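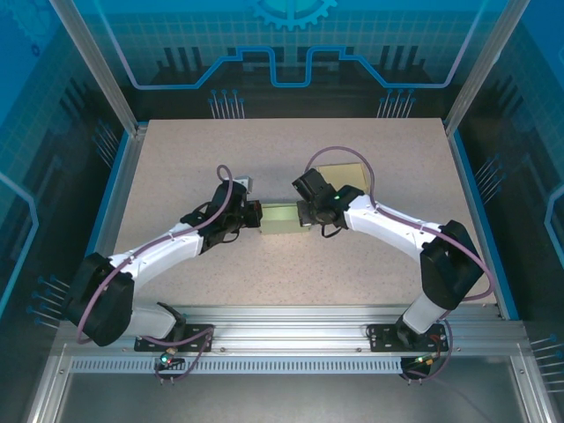 I had wanted to see the Plurkeda two-arm bench at work ever since a friend at my old makers' club wouldn't stop talking about it, so when Gomeldale announced an open day at their Udwood workshop I booked a place the same evening and then worried for a fortnight that my train would be cancelled. (It wasn't, though I did have to stand.) My interest is in small benches for teaching, the kind you might put in a college workshop and let beginners loose on, and I went with that in mind. The demonstration I stayed with longest was the plainest of the lot: two white arms on the front rail, one at each end of a little pale green open box. It doesn't sound much, but I've spent enough years with single arms to know what a nuisance a wide, light box can be when you've only got the one hand to give it, and I was very happy to stand and watch.

First, the good things. The frame is aluminium, and it feels like it means business. Both arms bolt to the same front rail, so you have the whole of the table in front of them to work on, and I liked the speckled top very much. It's easy on the eyes, which you appreciate when you've been peering at grippers for an hour. The printed walls, all blue cogs and circuit lines, are a bit much for my taste, but the younger visitors loved them and I dare say a college would too.

The movement was smoother than I'd been led to expect. We were each given 15 minutes at the controls, and by the end of mine I could bring both grippers in together without feeling I was patting my head and rubbing my tummy. The software, which is called Olaniyan, is friendly enough once you've found the speed setting. It's hidden two menus down and really ought to be on the front page!

Now the grumbles, and there are a few. The purple cables run along the outside of the arms and loop up over the wrists, and I'd want them clipped in more closely before I let a room of sixteen-year-olds near them. The little circuit boards sit out at the front edge too, just where somebody is bound to lean. I asked whether a cover was available and was told one is planned for October, at a price not yet settled. The handbook is also on the thin side, and I'd have liked more on setting up the second arm.

As for money, the bench was quoted to me at £1,037 with both arms, plus nearly £300 for the enclosure with its walls. You could start with one arm for £600 and add the other later, but having tried the pair I think you'd regret it.

The day itself was well run, with plenty of chairs and a very decent fruit cake. Parking is tight, so go by train if you can, and take the footpath from the station instead of the main road. Four stars from me, and I'll look at it again when the cover comes out.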